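4.2 Mixed baskets and the order-of-packing claim

The advice that heavy vegetables go in first and leaves go in last is repeated in nearly every guide to produce handling we consulted, and rarely with any evidence attached. Horrocks and Vanhove, whose earlier report on the Plelleck market hall is usually cited in its support, did not test it. They asked stallholders what they did and recorded the answers. Stallholders said they packed heavy to light. Whether they did so on a busy morning, and whether the leaves were any better for it, is a separate matter on which that report is silent.

We therefore treat packing order as an open question. The Wirkberg trial, run in June over 3 weeks, compared two instructions given to packers filling single-household orders from open crates. Under the first, packers followed the conventional order: squash and pumpkin, then cabbage, then peppers and other firm fruit, then leafy greens. Under the second they took items in whatever order the crates happened to stand. In all, 651 baskets were packed and inspected. Inspection was done by Martens and Dierckx, each working without sight of the packing sheet, and each leaf was graded as sound, creased or broken.

The crates were slatted and stood at floor level beside the basket, an arrangement we did not choose and would not recommend. It has two consequences for the reading of our results. A low crate favours whatever is nearest the hand, so that even a packer told to begin with pumpkin tends to drift toward the closest item once attention slips. It also makes the depth of the basket hard to judge, and several packers under the first instruction left a pumpkin sitting high against one side with a gap underneath that was later stuffed with something softer. In such a basket the nominal order has been obeyed and the greens are still carrying weight.

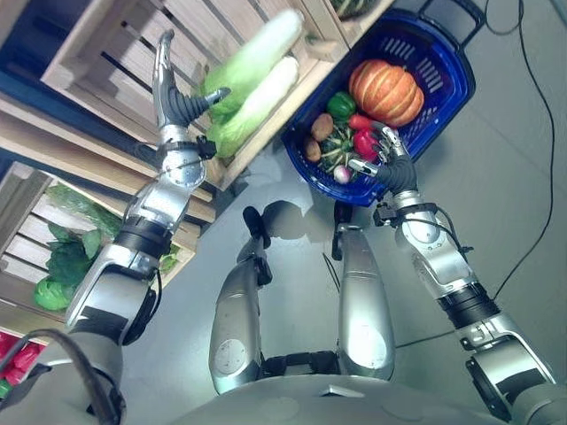

Napa cabbage caused most of the disagreement. The guides class it with the heavy items, presumably by weight, and yet its leaf tops crease nearly as readily as chard. Van Dijk's handling notes for the Guillot depot put it in the middle of the order, laid lengthwise with the stalk end toward the wall of the basket. This seems sensible to us, but the notes give no comparison with any other position and we are reluctant to call it a finding. Dierckx graded creased napa tops as damage from the outset. Martens did not until the second week, on the grounds that a household would strip the outer leaves anyway. The grades were reconciled afterward, and readers may reasonably wonder how much of the difference between weeks is a difference between graders. We wondered too.

Round cabbage gave less trouble. It kept its place, it tolerated a pumpkin next to it, and neither grader marked it as damaged under either instruction. Peppers were nearly as forgiving, although the glossy skins showed scuffs that we did not score and perhaps ought to have.

For the loose greens, the conventional order did somewhat better, though by less than its defenders would expect. The advantage appeared chiefly in the fuller baskets. Where a basket was packed lightly, the order of packing made no difference that either grader could defend. A rule that matters only when the basket is full might be better stated as a rule about fullness, and none of the guides puts it that way.

We also looked at what happened when packers lined the basket wall with greens to cushion the firmer vegetables. The practice was reported to us as common at the Bistero stalls, where it is said to save space. It may well do so. In our baskets the lining leaves were pressed into the slotted sides and came away with a printed grid of creases, the worst damage of the trial. Only a small share of the orders was packed this way, all of them by the same 2 people, so we report the result and attach no weight to it.

One further doubt concerns the outcome measure itself. A creased leaf is easy to see and easy to grade, but it is not obvious that a creased leaf keeps less well in a household refrigerator. We had planned to hold back 200 orders for storage and re-inspection, and the cold room was not available. Until somebody does that work, the heavy-to-light rule should be described as a tidy habit with some support in crowded baskets – no more than that.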